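# Week 3 Handout – Looking Over the Camenzind Hand-Held Gripper Kit

Hello again, everyone! Before Wednesday, please read this through and think about whether you would buy the kit for a small lab of your own. 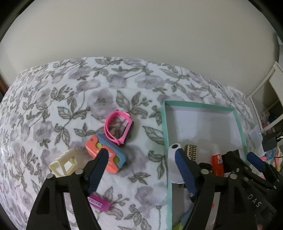
*Tidying with hand-held grippers: small items on a floral cloth and in a mint-rimmed tray.*

The kit Demadbridge lent us holds two grippers, a charger and 90 spare pads, and it lists at $234 for the school year (I had to read that price twice, I was so pleased). What I like most is how quickly a newcomer settles in – you squeeze, you pick, you place, and the recording takes care of itself.

Things to try with your partner:

- Pick up something with an open loop, like the pink wristband, and then something boxy.
- Set each item down in the tray without nudging its neighbors.
- Write down which pads you used and how they felt.

Edeltraud Hauser still prefers the older Stirner set for thin objects, and she may well be right, so do bring your own opinion. Notes go to Divya Mathew by 3 p.m.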